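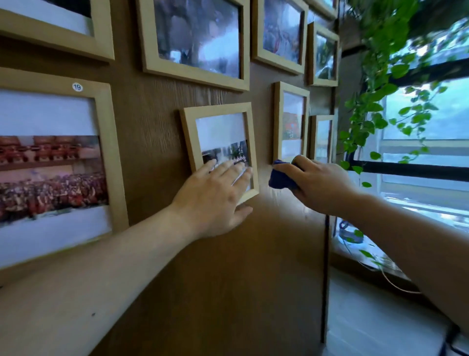 The Hulow gallery frame is sold by Dendby in light natural wood, in several sizes, portrait and landscape. Our office bought a mixed set for the group photographs in the Kurtuluş reading room and has now lived with it since January.

The frames are well made. The border is deep, the corners are tight, and the white mat gives even a crowded group picture some room. On a brown wood-grain wall the pale wood stands out clearly.

The glazing is the weaker part. It is plain glass and reflects a great deal, both from a window and from overhead lights. Fingerprints show quickly. We clean with a dry Musum cloth, one hand braced against the wall — a small frame on a single hook will shift otherwise. 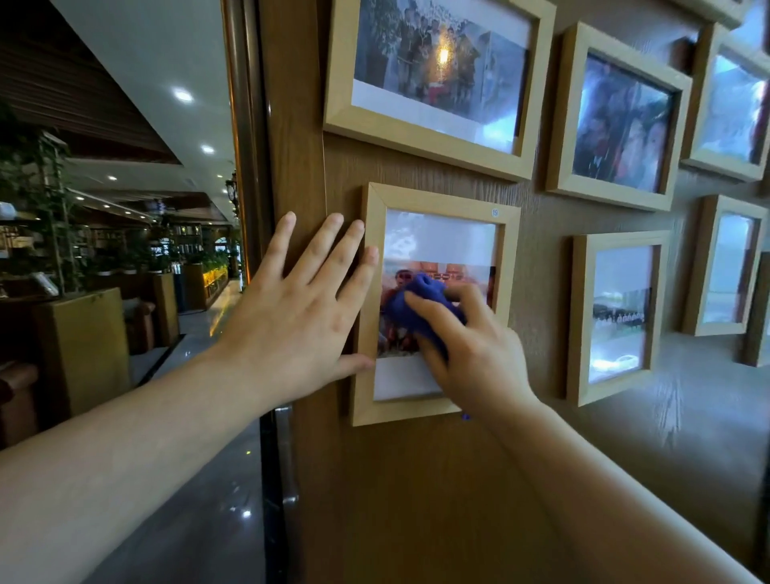

Wiping the glass of a portrait-format frame with a blue cloth.

Hanging hardware is basic. Smaller frames need to be straightened after each cleaning, and a second hook should be included at this price. The set cost us 177, with 40 more for delivery.

Recommended for halls and corridors with soft light. Buyers with a bright window close by should ask for non-reflective glass before ordering.

Reviewed Fri 19 August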